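Workshop Tips: Teaching by Hand with a Gripper Tool

I've been recording hand-held demos at the bench since October and I still love it! You hold the gripper, you do the chore yourself, and the arm learns from what you did. Most of these tips came out of my own bad takes, plus a few from Pei-shan Tam, who has far steadier wrists than I do.

Start with big, easy things

Cups, sponges, a rolled-up dish towel. Leave forks and lids for later. A tall plastic cup is my favorite first object (light, bright, and it bounces when you drop it, and you will drop it).

Open wide before you move in

Spread the fingers all the way while you're still well back from the object, then come forward in one smooth go. If you open them at the last second you'll bump something, and the arm will happily learn the bump.

Give the cup a home

Taking a cup out of a basket makes a great beginner task, and putting it back is a second task for free. I like wire mesh, as you can see what's inside from low down. Watch the rim, though. Lift straight up until the bottom of the cup clears it, and only then swing sideways.
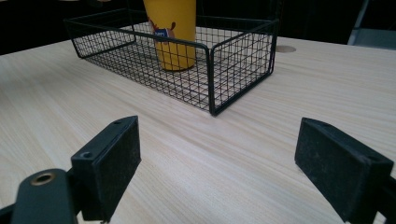
Move the basket between takes

I recorded 252 takes one Sunday with everything in the same spot, and the arm was hopeless as soon as I slid the basket over. Now I shift it every 6 takes, sometimes a little, sometimes clear across the table. Turn it, too. My second batch was 386 takes and what a difference!

Slow down, but don't freeze

Hovering over the cup while you make up your mind gets copied along with everything else. Kidus Lencho does a dry run with his bare hand first, and I've stolen that.

Look after the pads

Dust gets into them fast. Dab with masking tape at the start of a session, and check the screws while you're there. A snug quarter turn is plenty.

Remote control or by hand?

For anything on a tabletop, by hand wins for me. I use the remote for the high shelf, eight takes at a time, and then my thumbs want a rest and so do I. Put the kettle on and go again.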